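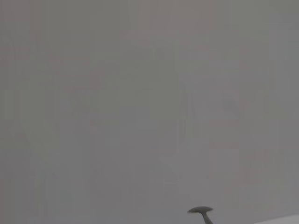
How many visitors can stand at the demo table during the open day before the arm starts pausing on its own?

We had 34 people through in the biggest group and the arm was fine as long as they stayed behind the tape. The pauses come from the floor scanner, so what matters is where folks put their feet. Anyone who leans in over the tape and shuffles a shoe forward will stop it.

Ticket: Demo arm stops partway through the pick cycle
Opened by: Jade Friesen
Area: Visitor hall, Drisik cell
Priority: High until the open day, then normal
Status: Closed, with one leftover (see last entry)

8:10 am
Okay, starting this ticket so I stop keeping everything on sticky notes. The arm runs the pick-and-place demo nicely for a while, then just freezes over the tray with the message "motion hold 18". No alarm sound, no red light, the pendant still answers. I press resume and it carries on like nothing happened. We've got the first school group coming in at 10:30 and I'd really like it to not do that in front of them!

8:25 am
Restarted the controller. Ran the loop by myself with the hall empty. Clean run, no hold. Of course.

8:50 am
Sosina Gebreyes came by with coffee and stood next to me to watch, and it froze. She walked off to get a chair, I hit resume, it ran. She came back, it froze again (I was starting to take it personally on her behalf). So it looks like the scanner. The hold code list in the Broline binder says 18 is "protective stop, zone 2", and zone 2 is the floor area in front of the table.

9:05 am
Pulled up the scanner settings. Zone 2 is set to reach 833 mm out from the table edge. The tape on the floor is at 400. So visitors standing politely behind the tape are standing well inside the zone. Whoever laid the tape was working from the old layout, and I'm fairly sure that was me, back in May.

9:20 am
Two choices: shrink the zone or move the tape. I'm not touching the zone. Sosina agrees, and she's the one who signs the safety sheet anyway. Moved the tape out past the zone line. It does push people farther back than I'd like, and the little kids won't see much over the taller ones, so we put the low bench in front, also behind the new line.

9:45 am
Ran the loop with Sosina on the bench, swinging her feet. No hold. Had her stick one foot over the tape on purpose and it stopped right away, same code. Good, that's how it should act. Left the loop going while I set out the badges and didn't have to press resume once.

10:10 am
Slowed the arm down a notch for the demo too. Has nothing to do with the fault, it's just easier to talk over.

12:40 pm
School group done. We got three holds, every one of them a kid stepping over the tape to see the gripper close up. I ended up turning it into part of the talk: step over, it stops, step back, I press resume. They loved that way more than the pick and place, so I'm keeping it in for the afternoon.

3:30 pm
Afternoon group from Bashir came through, all grown-ups, and they had to try it too. One hold that I couldn't pin on anybody. It turned out to be a tote bag somebody had set down on the wrong side of the line. Moved the bag, resumed, fine.

4:15 pm
Closing. Cause was floor tape not matching scanner zone 2. Fix was moving the tape; zone settings left alone. Leftover item: the floor plan in the Fletomari folder still shows the tape at the old distance. Sosina has the original drawing and will swap it out. Please check the tape against that new drawing before the next open day, and keep bags off the floor up front.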